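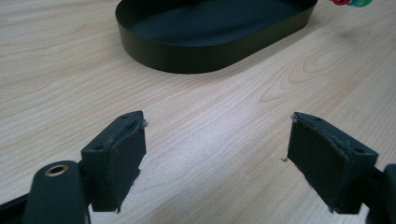

ok the Grumo thread. had the hand-held gripper kit since early December and people keep asking if its worth the money. short answer mostly yes. long answer below, on a lunch break so excuse the state of it

for anyone new - you hold the gripper, squeeze, it has a camera on board, you do the job by hand and it records the lot. later that goes into training an arm. Grumo sell the gripper, the mount, a charger and a year of Palleo which is the software that sorts your recordings

build first. plastic body, all dark green, brass bushings at the pivots. I like the bushings. last kit I used had bare plastic on plastic and went sloppy in a fortnight. this one still closes square

squeeze is light. did a full morning of trays and rings with it and my hand was fine. Leidy Ríos has much smaller hands than me and says the trigger is a stretch for her, so try one first if you can. no small grip option that I could find

the pads. right. this is my main moan

foam on the inner faces. lovely grip when new. now the edges are ragged and there are little pale fibres poking out the corners. both sides

does it affect the grip? not that I can tell yet. picks up thin plastic fine, picks up the tray by the rim fine. but fluff on the table is fluff in your recordings and I'm forever wiping down between takes

asked Grumo about it. reply came same day, fair play. they say pads are rated for 3000 grips and to treat them as a consumable. I am nowhere near 3000. told them so. they're sending a set for nothing, which is decent, but 2 pads a bag at that price is going to sting once I'm paying for them myself

swapping them is easy enough once you know. manual shows screws in the wrong place (it's clearly for the older finger) and I lost half an hour to that. the new page is on their site but you have to go looking

next gripe - colour. everything I've been handling lately is dark and so are the fingers. dark green finger next to a dark green tray, on playback you're squinting to see where one stops and the other starts. pale table helps loads. a light finger option would help more. Mutua Kaijage wraps his in white tape, looks awful, works

also watch your lights. pale wood plus a lamp overhead gives you a big washed out patch right between the fingers, ie the one bit you want to see. moved my lamp off to the side and it got better. nothing to do with Grumo really, just saving you the bother

Palleo. upload is quick. tagging is quick. it throws out bad takes on its own and I agreed with it more often than not. of my first 100 it binned 11, and most of those I'd dropped something or got my sleeve in the way

what I dont like is you can't see WHY it binned one. just a red dot. I want a line of text. even "too dark" would do

and export is buried three menus down for no reason I can see

battery lasts me a working morning and a bit. charges over lunch. no complaints, wish the cable was longer

someone asked how it compares with the Estero one. Estero is heavier, closes harder, feels like a proper tool. pads on it are rubber and dont shed. but it costs a lot more and the software is dire. if you already have your own software get the Estero. if you dont, Grumo

if you're doing anything delicate, also Grumo. the Estero crushed a paper cup on me more than once and I wasn't even trying

support again, bc people always ask. email only, no phone. but actual answers from someone who has held the thing

so - would buy again, would budget for pads, would tape the fingers on day one

Grajales have it in stock in the UK at the moment, slightly cheaper than direct but you get a shorter warranty so check before you order. not sponsored, paid for mine

will post again when the new pads turn up. back to work, got trays to move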